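当サイトでは利便性の向上のためクッキーを使用しています。閲覧を続けると使用に同意したものとみなします。 同意する 設定を変更

共同工房エヴァル、持ち主不明の小物を浅い箱で公開 引き取りは2月13日から

共同工房エヴァル(Evar)は、作業台や床に残された持ち主の分からない小物を、利用者が自由に引き取れるようにする。受け付けは2月13日に始まり、1階の木の作業台に置いた浅い箱の中身を見て、自分のものや使いたいものがあれば持ち帰ることができる。

対象になるのは、使いかけのテープ、容器のふた、筒形の部品、型の合わないキャップなど、これまで引き出しや棚の隅にたまっていたものである。工具、電池、刃物、塗料は含まれない。工具は従来どおり受付で保管し、電池と塗料は裏口の専用棚で扱う。

エヴァルでは昨年9月に作業室の棚を入れ替えた。その際、古い引き出しの中から、名前も用途も書かれていない小物が大量に出てきた。いったん段ボール箱にまとめて廊下に置いたものの、上に別の荷物が積まれ、下の方にあるものは誰の目にも触れないままになっていた。探し物をする人が箱をひっくり返し、床に広げたまま帰ることもあったという。

工房の運営日誌には、当時の苦情がいくつか残っている。「マスキングテープを買いに行って戻ったら、同じ幅のものが段ボールの底にあった」「ふただけが見つかり、びんは先週捨てた」といった内容で、多くは消耗品の二重買いに関するものだった。

新しいやり方では、一度に少しずつ箱に出す。深い容器に詰め込むのをやめ、底が平らで側面が斜めになった浅い箱を使うことにした。物が重なりにくく、立ったままでも中を確かめられる。箱に出したものは9日間そのまま置き、期間を過ぎて残ったものは材料別に分けて次の段階に回す。

プラスチックのふたやキャップは、色を問わず洗ってから袋に入れる。テープ類は、粘着が残っているものを共用棚に移し、端が固まってはがれないものは処分する。金属の部品は、ねじが切ってあるかどうかで箱を分ける。何に使うのか分からないものは、もう一度だけ浅い箱に戻す。それでも引き取り手がなければ処分となる。

引き取りに費用はかからない。氏名を書く必要もないが、受付脇の用紙に品名だけを記入する。用紙の書き方に決まりはなく、「赤いふた」「白い筒」といった程度でよい。まとめて大量に持ち帰りたい人は、先に受付へ声をかけることになっている。

箱の周囲で作業をする場合は、切りくずや接着剤が中に入らないように離れて行う。台に貼られた青いテープははがさない。飲み物を箱の縁に置くことも避けてほしいとしている。

工房を運営する団体は、今年度の整理用品の費用として3,000円を計上した。内訳は洗浄用のブラシと仕分け用の袋、それに油性ペンである。箱は以前から工房にあったものを使い、新たには購入していない。底や側面には汚れと擦り傷があるが、水拭きをしたうえでそのまま使う。見た目を整える予定は今のところない。

試行は冬の初めに2回行われた。最初の回では廊下の段ボールから取り出したものを一度に並べたところ、隅に寄せられた小さな部品が見落とされた。次の回では量を減らし、23点に絞った。引き取られたのは主にテープとふたで、部品の多くは残った。残ったもののうち、樹脂の筒は棚の脚の高さ合わせに使われている。

隣のオビ(Obi)館で開かれている子ども工作の会も、残ったキャップの一部を受け取る。車輪や判子の持ち手に使うためで、口の広いものがとくに足りないという。小さな部品は誤って飲み込むおそれがあるため、会には渡さない。受け渡しは両館の受付同士で行い、利用者が個別に運ぶ必要はない。

持ち込みについての問い合わせも寄せられているが、家庭で不要になったものは受け付けない。あくまで工房内に残されたものが対象で、自宅から持ってきたふたやテープを箱に入れないよう呼びかけている。工房で使うつもりで持ち込んで余ったものは、各自で持ち帰る。

今後は、忘れ物そのものを減らすことも課題となる。エヴァルは作業室の出口に小さな鏡付きの棚を設け、片付けの前に机の上と床を見直すよう促す掲示を出した。会報「ソラ」(Sora)の次号には、テープの芯に名前を書く方法と、ふたをなくしにくい容器の選び方を載せる。ドラタリ(Dratari)教室の利用者にも同じ内容の紙を配る。

箱を見られるのは工房の開館時間中で、予約はいらない。講習で作業室を使っている間は入室できないことがあるので、入口の予定表を確認する。中身の入れ替えは朝の開館前に行われる。電話で特定の品があるかどうかを尋ねても答えられないため、直接見に来てほしいとのことだった。

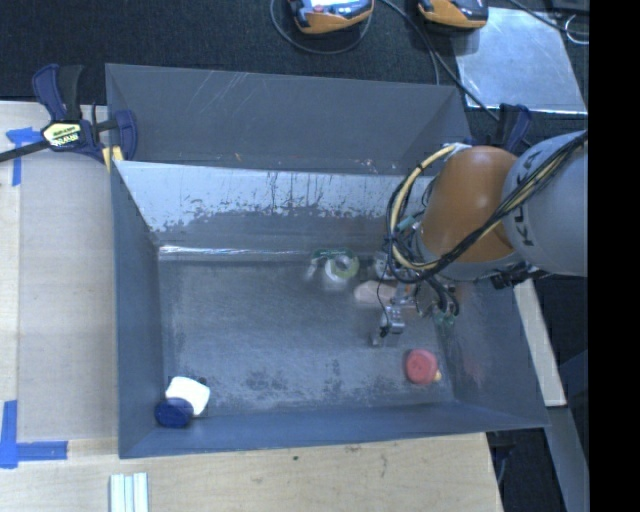
テミトペ・バッセイ(Temitope Bassey)さんは、ふたは本体と別々に出てくると捨てるしかないと思い込んでいたが、口の寸法を測ってみたら家のびんに合うものがあった、と話す。ただ、9日では月に一度しか来ない人が間に合わないので、せめてテープ以外はもう少し長く置いてほしいという。

関連記事
・エヴァル作業室、棚の入れ替えを終える
・オビ館の子ども工作、キャップで作る車の会
・使いかけの接着剤、保管場所を裏口の棚に変更
・会報「ソラ」配布場所のお知らせ
・ドラタリ教室、布の端切れ交換を再開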